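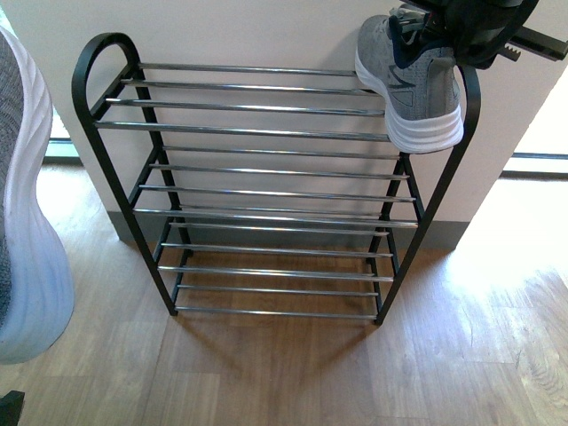 The rack at Heike Kröger's place, a gray sneaker going up top.

Heike Kröger has opinions about shoe racks. Strong ones. She runs the hallway-and-entry side of Husel, a small home organizing outfit, and we got 21 minutes with her between clients.

First question, the obvious one. Why metal rods and no solid shelf?

"Grit," she says. "You walk in, there's sand on your soles, it falls straight through. Then you sweep the floor. On a solid board it sits there till spring."

She had a board shelf for years, a hand-me-down from her coworker Paora Hinds, who still defends his. "Paora vacuums his shoe shelf. I don't want to own anything I have to vacuum that isn't a floor."

The downside of rods is heels. Anything narrow tips through. Kröger's answer is to keep narrow heels in a box in the closet and not think about it. Chunky soles are fine, slides are fine. Kids shoes, depends on the kid.

On where to put a rack she is quick. Against a bare wall, near the door but never behind it. "Open the door all the way first. Then measure. People measure with it closed, I've seen it 500 times."

And what goes on top?

"Whatever you wore this week. Toes out, so you can grab them from the back. Slides on one side, sneakers on the other. If it's not in season it doesn't get the top."
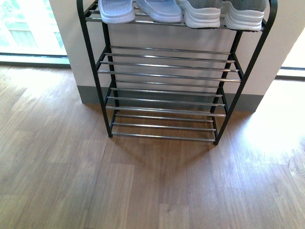 She likes to leave space underneath too, even in a full house. A rack thats packed on day one has no place for guests, she says, and then the pile by the door starts again. Her rule for clients is to load the top shelf and live with it til the end of the month before filling anything else.

Not everyone buys it. In-ho Shim, a client from February, wanted every pair out where he could see it. They argued — politely — and he got his way. "His hallway, his shoes. He sends me pictures. It looks busy but he's happy."

Cleaning? Dry cloth along the rods, wipe the feet of the frame when you mop. No polish, it makes the rods slick and sneakers slide off the front.

Last one, since her phone was already buzzing. Wet shoes?

"Not on the rack. Newspaper, on the floor, overnight. Then the rack. Okay I have to take this — "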